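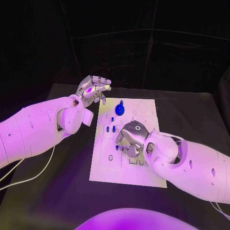
Štěpánka Mikuš remembers being told, as a first-year apprentice, that a peg which drops in on its own is too small and a peg that needs a hammer is too big, and that she would spend the rest of her working life somewhere between the two. She still thinks it was the best lesson on fits she ever had, and it took less time than boiling the kettle.

CHAPTER 9
Pegs, Holes and the Space Between

In this chapter you will learn
what we mean by clearance, interference and transition fits
why a peg jams when it is only slightly tilted
how an outline on a board helps with placing a part
how to plan the order of a small assembly

9.1 A very old problem

Putting a peg in a hole is one of the first jobs we ever try with our hands, and it never stops being interesting! Chairs are held together by it. So are door hinges, bicycle chains, piano actions and the shelf supports in nearly every kitchen cupboard. Once you start looking you will find pegs everywhere, although they go by other names - dowels, pins, studs, spigots - and each trade is sure that its own name is the proper one.

We shall say "peg" for the part that goes in and "hole" for whatever receives it. The peg in our first worked problem has a nominal diameter of 20 mm. So does its hole. You might expect the two to fit together perfectly, and here the fun begins, for no peg is ever made to exactly its nominal size and no hole is either. What matters is the difference between them. If the hole is larger, we have clearance. If the peg is larger, we have interference, and some force or heat will be needed. If the drawing allows either result, depending on which peg meets which hole, we call it a transition fit.
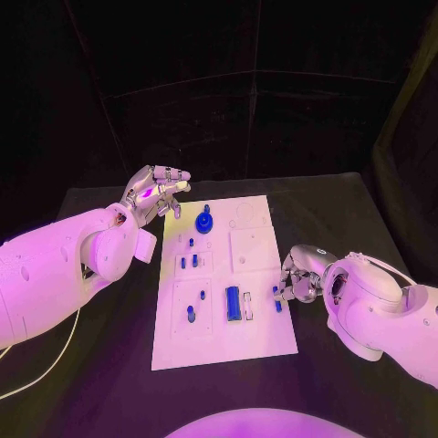 Photograph: Larkadeck picture library, September 2021

A task board is a lovely way to study all this. It brings several small jobs together on one flat surface, so that you can compare them side by side. Blue pegs on a white board are easy to pick out, and a part with a wide round base and a narrow stem asks for a different grip from a slim peg. Try it yourself with a jam jar lid and a pencil. You will probably take the lid by its rim with your fingers spread, and pinch the pencil between thumb and fingertips, without having given it a moment's thought.

The makers of training boards have their own tastes. Peltolik boards use loose fits throughout and are kind to beginners. Gajdoš boards start loose and grow tighter from one end to the other, and the Gajdoš parts list runs to 1,162 entries, which makes surprisingly good reading on a train. If your school has neither, the drilling plan in Appendix 2 will let you make a board from any flat offcut.

Outlines deserve a word too. A line drawn round a position tells your eye where to go before your hand gets there. It cannot guide the peg in the last few millimetres, though. For that you need touch, and it helps a great deal if the mouth of the hole has a small sloping edge, called a chamfer.

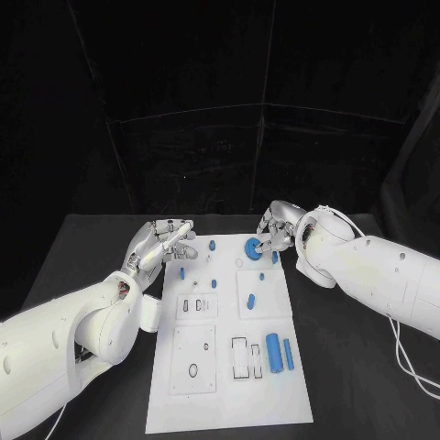 With a good chamfer, a peg that arrives slightly to one side slides down the slope and finds the centre. Without one it lands on the flat and stops dead. Tilt is harder to deal with. A leaning peg touches the hole at two places, one high and one low on the opposite side, and pushing harder may only press it more firmly against both. The cure is to ease off, straighten up and try again with a lighter hand. Anyone who has fought with a stiff drawer knows the feeling exactly - the physics is the same, and we shall work through it in section 9.3.

The order of work matters as well. A tall part fitted early can get in the way of your fingers when you come to its shorter neighbour. Before you begin Activity 9A, look over your board and decide which part should go in last.

Activity 9A: Feeling the fit
You will need a board, a set of pegs and a scarf or blindfold. Work in pairs. Fit each peg once with your eyes open and once blindfolded, while your partner writes down which ones jammed. Then swap. Keep your notes, as you will want them again when we come to the Bulness hinge problem at the end of the chapter.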